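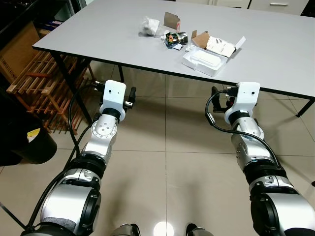 Both arms parked under the near edge of the table, grippers level, open box waiting.

Sunday, bench notes, gripper comparison (Kornell fingers vs. the Zavala set)

Kornell on both sides today. Zavala goes on when Judite finds the screws she put somewhere safe in May.

Task is lifting the white piece out of its molded tray. It sits snugly, and two black fingers have very little to say to a rounded corner. Teleop only, no policy. Si-woo drove first and lifted the entire box, which he logged as partial success. I have changed that to fail.

Closing force at 200 was too polite, 217 held. Left over right latency 94 ms, same as last week, so the new controller build has fixed everything except what it was for.

Cable loop on the right gripper wants watching at full wrist roll. Shorten it or tie it back before swapping fingers.

Run saved as 3255. Leave the wrappers and the plastic bag where they are, they're the clutter condition. Yes, really.

To do: thinner fingertips, ask Judite Rocha re screws, retry with the paper insert folded flat.

Tevevine Lab Notebook | Contact: Si-woo Heo | Back to top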